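4 Setting Up the Sorting Board

4.1 Before you start

The Lerell shape set is used on a flat board placed on a worktable. The board gives the blocks a level surface and marks the limit of the work area. Read this section through once before the first session. Sections 5 and 6 assume that the board has been set up as described in 4.2.

You will need:

Worktable, flat top, perforated or solid
Maple board
Shape blocks, from the tray
Soft dry cloth
Spirit level (optional)

NOTE – The board is supplied without feet. Do not fit rubber feet or adhesive pads. They raise the corners unevenly and the cylinders will drift.

CAUTION – The board is heavy. Carry it with both hands, flat side toward the body. Do not lift it with blocks on top.

4.2 Placing the board

1. Clear the worktable and wipe it with the cloth. On a perforated table, check the holes for grit and screw ends.

2. Set one long edge of the board down first, then lower the other. Keep fingers out from under the near edge.

3. Turn the board so that the seams between the planks run left to right as seen by the seated user. The widest plank goes nearest to the user.

4. Press down on each corner in turn. If a corner rocks, slide the board a short distance and try again. A sheet of plain paper under the low corner is acceptable as a temporary measure.

5. Check that the board overlaps the table on all sides. Leave a margin of at least 39 mm between the edge of the board and the edge of the table.

NOTE – Light grain lines and swirls are normal in maple and differ from board to board. They are not position marks. The seams may be used as guides (see 4.4).

4.3 Laying out the blocks

The set uses solid colors and simple outlines: stars, cylinders, hearts, hexagons, cubes and triangles. Color and shape are sorted separately, so a layout should contain at least one shape in two colors. Sheets for the standard layouts are in the back pocket of the binder.

1. Take the blocks from the tray by hand. Do not tip the tray out onto the board. The corners of the cubes dent the wood.

2. Place the main group on the middle plank, near the center of the board. The blocks may touch. Stand the taller outlines at the back so that the front pieces do not hide behind them.

3. Place the second group at the left, on the plank nearest the user. Keep a clear stretch of wood between the two groups.

4. Lay the triangular prism with a triangular face up. Standing on an edge, it falls over when a neighboring block is moved.

5. Check the outer pieces. A block that hangs over the edge of the board should be pushed inward before sorting begins.

A mixed layout has red, yellow and blue blocks grouped at the center, with the green star and green cylinder on the left and the blue triangle just below them. The green star needs the correction in step 5; it sits partly over the edge.

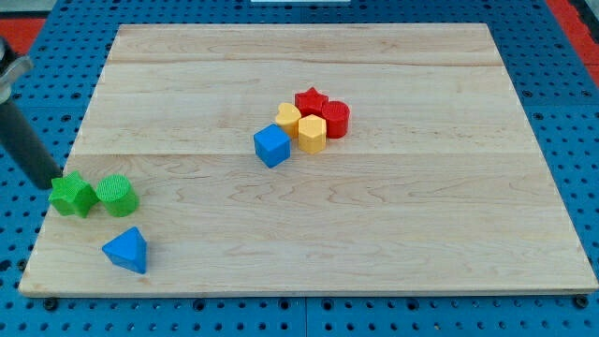 4.4 Using the seams as guides

The two seams divide the board into three strips: a narrow one at the far side, a broader one in the middle and the widest at the near side. For sorting by color, work on the middle and near strips and leave the far strip free for finished groups. For sorting by shape, the order may be reversed.

Do not mark the strips with pencil or tape. Pencil works into the grain and tape lifts the surface finish. If a label is needed, write it on a card and stand the card on the table beside the board.

4.5 Sorting by color

1. Name the color to be collected first.

2. Move the blocks one at a time. Lift each block clear of its neighbors before moving it sideways – dragging a block through a tight group shifts the others and spoils the layout.

3. Set the blocks of one color together on the far strip. Leave one block width between colors.

4. Continue until the middle and near strips are clear.

NOTE – Some blocks have a ridged or crosshatched top face. The texture has no bearing on color or shape sorting. Ignore it unless the layout sheet says otherwise.

4.6 Clearing and storage

1. Return the blocks to the tray by hand. Check the table surface for pieces that have rolled off, cylinders in particular.

2. Wipe the board along the grain with the dry cloth. Do not use water or spray cleaner.

3. Store the board flat. If it must stand upright, stand it on a long edge and turn it end for end every 7 days.

Corrections to this section go to Renu Pathak at Mirkis. Replacement blocks are ordered singly by shape and color; use form 37.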